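4.3 Loading the Ellholm serving tray

The Ellholm tray is stainless steel with a raised rim and an embossed rectangle in the floor. Use it for whole, unpeeled fruit. For cut fruit, see Section 4.4.

1. Wash the tray by hand with dish soap and dry it with a soft cloth.

2. Set the tray on a flat, level surface. Leave 4 inches clear between the rim and the edge of the desk or counter.

3. Wash the fruit and dry it completely.

4. Place the largest piece first, laid diagonally across the floor of the tray.

5. Add small pieces in the spaces that remain. Keep all fruit below the top of the rim.

6. Store fruit that does not fit on the shelf or at the back of the work surface. Do not stack it in the tray.
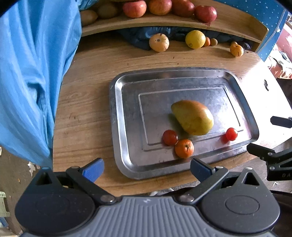
Fig. 10. Tray loaded with mango, mandarin and two cherry tomatoes.

NOTE: Light scuffing and clouding of the tray floor is normal in use and does not affect performance.

CAUTION: Do not clean the tray with steel wool or chlorine bleach. Do not leave cut citrus in contact with the metal overnight.

CAUTION: Lift the loaded tray with both hands under the rim. Round fruit can roll when the tray is tilted.

To order a replacement tray, quote part 51.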